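I've been wanting to share this one for weeks – Tevance is opening a chess corner at our Erncombe shop, and you're all invited! Come play, come learn, or just come and watch.

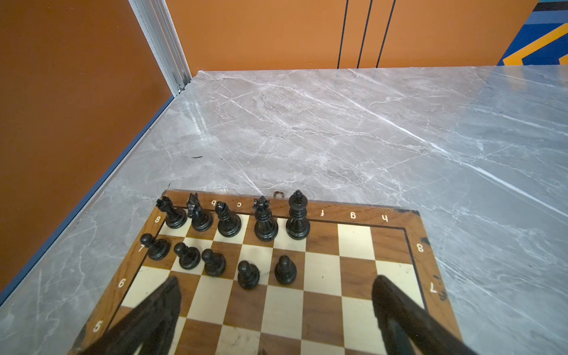 ERNCOMBE – August 10, 2018 – We picked wooden boards with the letters and numbers printed right on the border, so beginners can find their way. A few have some wear, and I like them better for it. The corner has room for 35 players, and your first 3 visits are free. Sign up at the front counter.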